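Bench cell procurement
March 10, 2018 — Umen Automation Reference
Reading time: 2 min

Bench cell procurement is the planning and purchase of a small robot workstation, usually two light arms on a shared table, together with its mounts, wiring, end tooling and spare parts. It is budgeted as a single unit. Items bought later are charged to operating funds, a practice that tends to hide the full cost of the cell.

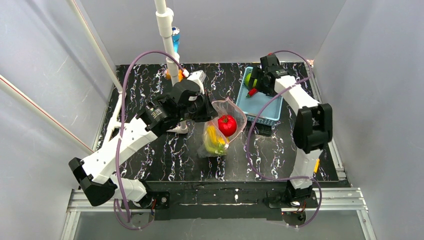
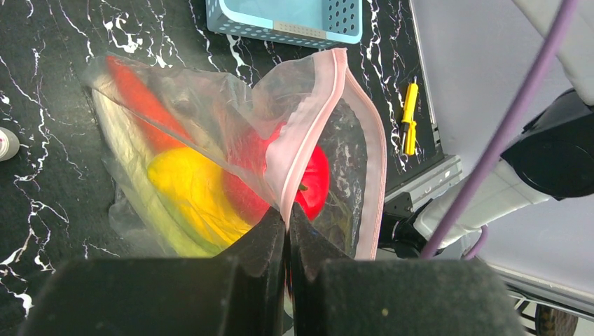

Bag and basket work at a two-arm cell, with produce items in clear plastic.

Jang objected that quotes for such cells are hard to compare, as one supplier lists the arms alone and the next includes rails, cables and a year of gripper parts. The Vestilwood purchasing guide answers this with a fixed quote sheet in which arms, structure, tooling and consumables each have their own line.

Consumables

Finger pads and bags are the items most often left out. The Dritville plan of 2017 allowed 400 bags and 11 sets of finger pads for one cell. By May the bags were down to 173, and a second order was placed at a higher unit price. Later plans buy both items with the cell.

Structure and space

Aluminum rail is ordered by cut length, and base plates are checked against the slot size before the order is released. Side panels are priced separately. Floor area is figured from the full reach of the arms — the table size alone gives too small a number.

Spares

Vestilwood holds 2 spare grippers per cell. Cables are replaced as complete runs and stocked by length. Spare joints are normally left with the supplier under a service contract.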